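A Level Tray, a Half Glass

Urn service fails at the tray more often than at the leaf. Laizer, a tea counter with 15 seats, serves from round white tables.

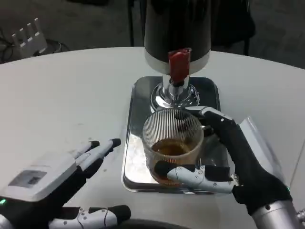 Upendo Muriithi would rather fill to the brim and carry slowly, and she thinks half a glass looks stingy.

A steel tray with a raised rim contains spills. It also slides on a smooth top — wipe both surfaces before service.
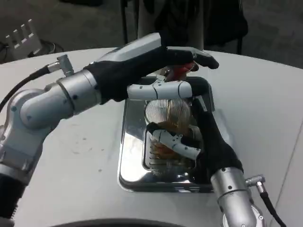 Brian Rotich asked whether a cork mat does the same job. It grips better, he said, but it holds stains.

Ribbed glass is easier to hold than plain and shows the color of the brew. Volume is harder to judge through the ridges.

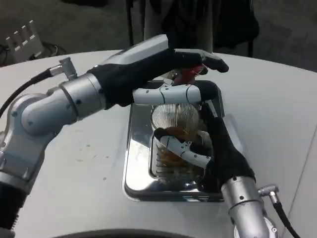 Amber-brown liquid, resembling tea, in ribbed glass, over the steel tray.

Loose leaf needs room to open. A domed mesh strainer should be rinsed after each glass; fine wire clogs quickly. 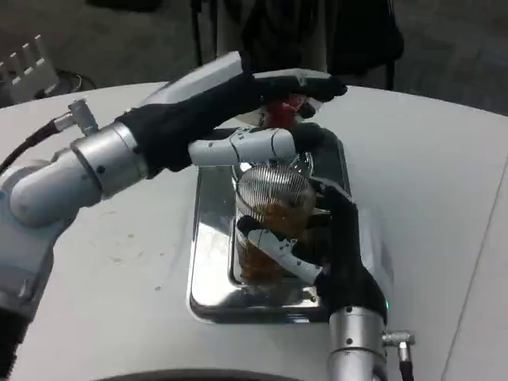 Wire-mesh strainer and leafy material in clear glass.

Contact | © Totidance | 50 shares | 15 comments | Back to top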